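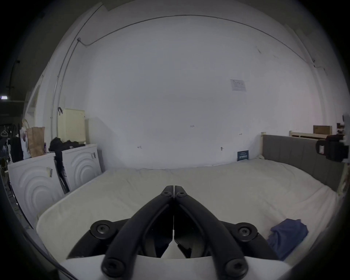 Moving into the Seritz Street flat, room by room

The mattress was the first big thing to find its place. We have not put a sheet on it yet, only a navy blue cloth which lies in a heap near the edge. The grey headboard with the vertical stitching is my favourite piece in the whole flat, and I chose the colour myself.

Welcome to our gallery page. My name is Themis Karagiannis and I share this flat with Joscha Kohlhase. Many friends at home asked how we live now, so I have written a few lines for each part of the flat. We moved in July, and it took us much longer than we had planned. Please excuse my English, I am still learning the everyday words.

The headboard

It is upholstered in grey and has a corner post of pale wood. I was looking for this colour for a long time, and in the end I found it at Dedbridge, in the last row of the shop. Joscha wanted green. We discussed it for two evenings, and then he said that he sleeps with his eyes closed in any case.

The small card

At the left end of the headboard a small dark blue card leans against the wall, with white printing on it. I like it there and I will leave it there until we have found a proper frame. Till Fuchs has promised to lend us his drill for the hooks — he promised this already in July.

The cardboard box

Behind the headboard is a piece of pale wooden bed frame with slats, and on it rests a brown cardboard box. Boxes are the part of moving that I enjoy the least. Joscha writes on every box what is inside, I only write the room, and so we have two systems in one home. My mother telephones and asks if everything is unpacked. I tell her it is nearly finished.

The white wall

The big wall at the back is white, and the ceiling also. Rainer Janssen, who lived in the flat before us, recommended a warm grey from Prorkard that would go with the headboard. I have 3 sample cards in the kitchen drawer and I look at them each morning with my coffee. My favourite colour changes with the weather.

Bedding

We ordered the doona cover and the sheets together, and the sheets were the wrong size. The shop exchanged them without any difficulty, but I had to carry the parcel to the post office in the rain. The new ones are plain white cotton. Joscha would like to have one set with stripes as well, for when visitors come.

Still to do

A reading lamp for each side, a rug for the cold mornings, and a decision about the wall. Dirk Bauerfeind has offered us a bedside table which he does not need any more. He will bring it when his car is repaired, and I will add a few lines about it on this page.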